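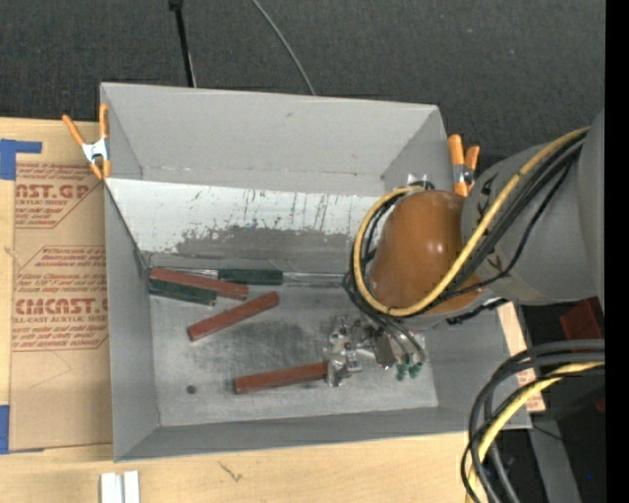 Doesn't a bin just turn into a junk pile the minute you stop looking at it? A reader in Stenbridge wrote in with that after my May post on small parts, and she says she's gone back to drawers. Fair enough! I had drawers for years and I still couldn't find anything, so I'm sticking with my open-top bins (and my stubbornness).

What works for me is keeping each one shallow on contents. One layer, and I want to see the floor between the pieces. If I've got red blocks and green blocks that are the same shape, they can share, because I can tell them apart at a glance. Two browns that are nearly alike get separate bins, always. I learned that one after an evening of squinting under the garage light.

Gray is my favorite color for a bin, by the way. Reds and greens show up nicely against it, and scuffs don't bother me the way they did on my white ones from Skillon. Don't repaint the insides when they get scratched! I tried it on 4 of mine and the paint came off on everything I put in there. Now I wipe them with a damp rag and a drop of dish soap, let them dry upside down overnight, and put up with the marks.

Next up is the screw shelf, which I've been putting off since we moved to Mudmont.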